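Drultadau talk, notes. Keep it under 7 mins!!

Start with the fault, not the company slide. Bruveo grippers, June, jaw stuck shut on a power dip. Operator pulls the plug, jaw STILL holds. Everyone assumed off = open. It isnt.

Log had 2,943 grabs before that, all clean. So we'd stopped looking. Say that slowly.

Gemechu Degefa found it, thank him by name. Worn return spring, 2 units out of 59.

Fix: manual release you can reach with the other hand. Check the spring befroe each shift. Small stuff like beads and cords goes last, after the check.

Then questions. If someone asks about Dinsa, seperate fault, talk after.

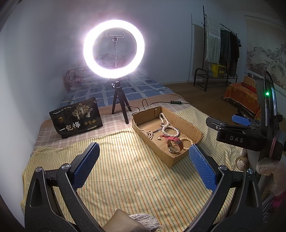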